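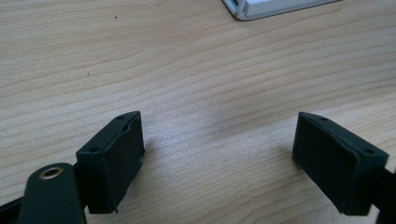 Module 4 — Fabrication d'emballages imprimés
Séance 6 : gestion de la couleur et calage sur presse numérique
Support de cours, version du 4/6/22
Enseignante : Ieva Lapiņa

Rappel de la séance précédente

Nous avons vu la préparation des fichiers : fonds perdus, tracé de découpe en ton direct, surimpression du noir, contrôle des polices. Tout ce qui suit suppose un fichier correctement préparé. Un écart de couleur constaté sur un fichier mal converti ne se corrige pas sur la machine.

1. Vocabulaire

Espace colorimétrique : ensemble des couleurs qu'un procédé peut reproduire ou décrire. L'espace L*a*b* sert de référence commune parce qu'il ne dépend d'aucun périphérique.

Profil ICC : fichier qui décrit le comportement d'un périphérique donné, avec un support donné et un réglage donné. Si l'on change de carton, on change de profil.

Linéarisation : opération qui ramène la réponse de chaque encre à une courbe connue. Elle se fait avant la caractérisation, jamais après.

Caractérisation : impression puis mesure d'une gamme de plages, à partir desquelles le logiciel calcule le profil.

Delta E : distance entre deux couleurs mesurées. Il existe plusieurs formules (1976, 1994, 2000). Dans ce cours nous utilisons celle de 2000. Un delta E donné sans sa formule ne veut rien dire, et il faut le demander au client quand le cahier des charges ne le précise pas.

2. Le support

Le carton pour étuis pliants est rarement neutre. Sa teinte, ses azurants optiques et son couchage déplacent toutes les valeurs. On mesure donc toujours le support nu en premier, en plusieurs endroits de la feuille, et on note les valeurs dans la fiche de production.

Points à contrôler à la réception :
- grammage et épaisseur, comparés au bon de livraison ;
- sens des fibres, qui doit correspondre au plan de pose ;
- humidité relative de la pile et température du local ;
- état de surface du couchage, sous lumière rasante.

Le sens des fibres intéresse surtout le pliage, mais il joue aussi sur la stabilité dimensionnelle de la feuille pendant la fixation du toner. Une feuille qui s'allonge entre le recto et le verso donne un défaut de repérage que l'opérateur attribue souvent, à tort, à la machine.

3. Déroulement d'un calage

Étape 1. Laisser la presse atteindre sa température de fonctionnement. Les premières feuilles ne sont pas mesurées.

Étape 2. Lancer la calibration interne. Vérifier qu'elle s'est terminée sans avertissement et archiver le rapport.

Étape 3. Imprimer la gamme de contrôle sur le carton du travail, et non sur le papier de réglage resté dans le magasin.

Étape 4. Mesurer au spectrophotomètre, en condition M1 si le carton contient des azurants. Poser la feuille sur un fond blanc homologué ou sur plusieurs feuilles vierges du même lot.

Étape 5. Comparer aux valeurs cibles. Si une encre primaire dépasse la tolérance, reprendre la linéarisation. Si les primaires sont bonnes et que les superpositions dérivent, il faut refaire le profil.

Étape 6. Tirer une feuille du travail réel, la faire signer, la conserver à l'abri de la lumière.

Le calage sur presse numérique consomme peu de feuilles par rapport à l'offset, ce qui pousse certains ateliers à le négliger. Pour une réimpression, l'étape 4 reste obligatoire : le client comparera l'étui neuf à celui qu'il a déjà en rayon.

4. Étude de cas : la gamme Flomosier

Flomosier vend des compléments alimentaires en étuis de petit format. La gamme compte 14 références, toutes avec le même vert de marque sur les rabats. Les étuis sont produits par l'imprimerie Langat, à la demande et en courtes séries.

En mars, le client refuse un lot. Le vert des nouveaux étuis paraît plus jaune que celui du stock. Jaanus Luik, chef d'atelier chez Langat, fait mesurer 62 étuis pris dans les deux lots. Résultats :
- dans l'ancien lot, toutes les mesures sont dans la tolérance contractuelle, fixée à un delta E de 2 ;
- dans le nouveau lot, 19 étuis en sortent, tous avec une dérive dans la même direction ;
- les primaires mesurées sur la barre de contrôle sont conformes.

La presse n'est donc pas en cause. L'examen des bons de livraison montre un changement de référence de carton chez le fournisseur, à grammage identique. Le nouveau carton contient moins d'azurants et son blanc est plus chaud. Le profil utilisé était encore celui de l'ancien.

Mesures prises par l'atelier : création d'un profil pour le nouveau carton, mesure du support nu ajoutée à la fiche de réception, blocage du travail dans le logiciel de flux (Rovano) lorsque la référence de carton et le profil ne correspondent pas.

À discuter en groupe : le client était-il fondé à refuser le lot entier ? Relire la clause de tolérance distribuée à la séance 3. Elle parle de « moyenne du lot » dans un paragraphe et de « chaque exemplaire » dans le suivant.

5. Tons directs et simulation

Un ton direct simulé en quadrichromie n'est atteignable que s'il se trouve dans l'espace de la presse sur le support considéré. Les oranges vifs et certains bleus en sortent presque toujours. Il faut l'annoncer au client au moment du devis, avec une épreuve et une valeur de delta E prévue.

Certaines presses acceptent une encre supplémentaire. Le coût par feuille augmente, et la caractérisation devient plus longue puisque la gamme comporte davantage de plages. L'intérêt se calcule sur l'ensemble de la gamme du client.

6. Travail à rendre

Par groupes de deux, à partir du fichier de mesures Skislow déposé sur l'espace de cours :
a) calculer le delta E 2000 de chaque plage par rapport à la cible ;
b) repérer les plages hors tolérance et les classer par encre dominante ;
c) proposer une cause et décrire le contrôle qui permettrait de la confirmer.

Deux pages au maximum, tableaux compris. Les calculs faits au tableur doivent être joints. Les questions sur le fichier sont à adresser à Dewanti Mangundap, qui assure les travaux pratiques.

Lectures
Polycopié de L. Navickas, « Mesurer la couleur à l'atelier », chapitres 2 et 3.
Notes de S. Vídalín sur les cartons couchés (le tableau des azurants est à jour, celui des grammages ne l'est pas).

Séance suivante : vernis, dorure et découpe en ligne. Apporter un étui pliant du commerce, déplié à plat.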